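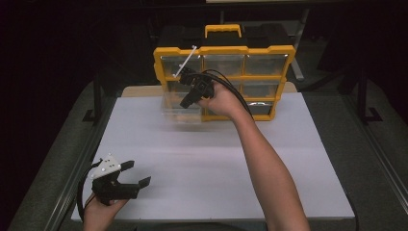
I have owned shares in Rakbridge for a little over 3 years, long enough to read the circulars before voting instead of after. The one that came in July runs to a few hundred pages and asks holders to approve a tender offer from Surkik at 1525 cents a share. I read it over two evenings and took notes. What follows is mostly the notes.

The offer is all cash. It is conditional on acceptances above the usual threshold, on a vote to drop the transfer restriction in the company's articles, and on merger clearance in each market where the two firms both sell. The first two conditions can be waived or settled within weeks. The third cannot be waived, and the timetable gives it one line: "expected in the ordinary course."

I think that line deserves more than it gets. Rakbridge and Surkik both make industrial weighing equipment. In most places they sell to different customers, and the overlap is small. In dairy and feed they sell to the same customers, often against each other in the same tender. The circular gives a combined share of 40 percent for that segment, in a footnote to the industry section. The number depends on counting service contracts as part of the market. Leave them out and count only new units, and the share is likely higher, though the circular doesn't provide the data to work it out.

The board's case is made in a letter from the chair, Gerrit Van der Merwe. It leans on the premium to the undisturbed price, which is fair as far as it goes. The undisturbed date was picked after a profit warning, so the premium is measured from a low base. Against the average price over the previous year it is much thinner. Both numbers appear in the document, the flattering one on the first page and the other in an appendix.

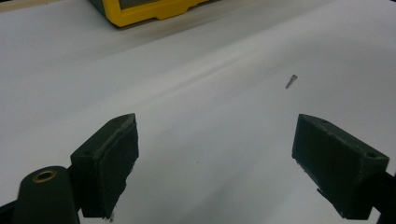 Then there is the break fee. If the deal fails on competition grounds, Surkik pays nothing. If Rakbridge's board changes its recommendation, Rakbridge pays. I have seen this arrangement before and I don't think it is scandalous, but it does tell you who carries the regulatory risk. A reverse fee is the normal fix. Kavinda Weerasinghe, who used to work on the bank side of these things and reads this blog, wrote to me that a bidder who refuses one has either not been asked firmly or has had advice it would prefer not to price. I would add a third reading - the bidder may simply be short of cash. Surkik's last accounts support that one reasonably well.

The likely remedy is a sale of Nordin, the Rakbridge unit that holds most of the dairy business. Parveen Gazi raised this on the investor call and was told that no divestment was "contemplated at this stage." Buyers for Nordin exist. Standedeck looked at it before and walked away over the pension liabilities, which have shrunk since then. If Nordin has to go at a forced price, Surkik will want that reflected somewhere, and the only number left to adjust is the offer.

The long-stop date can be extended once by either side without a new vote. During that time the dividend is suspended. On a clearance process that runs to a second phase, that means two missed payments. I took those off the offer price, then discounted the rest for the wait at what I get on a savings account. The result is close to where the shares trade now, so the market seems to have done the same sum.

My holding is 3000 shares, bought in two lots, so my vote will not decide anything. I have voted for the change to the articles and have not yet tendered. The acceptance form can go in at any point up to the closing time, and early acceptances can't be withdrawn unless the timetable is extended. I see no gain in sending it early.

Two questions have gone to the company secretary, Kamil Šindelář: whether service contracts are in the market share figure filed with the regulators, and whether the suspended dividend accrues if the deal lapses. He replied to the second one. It does not.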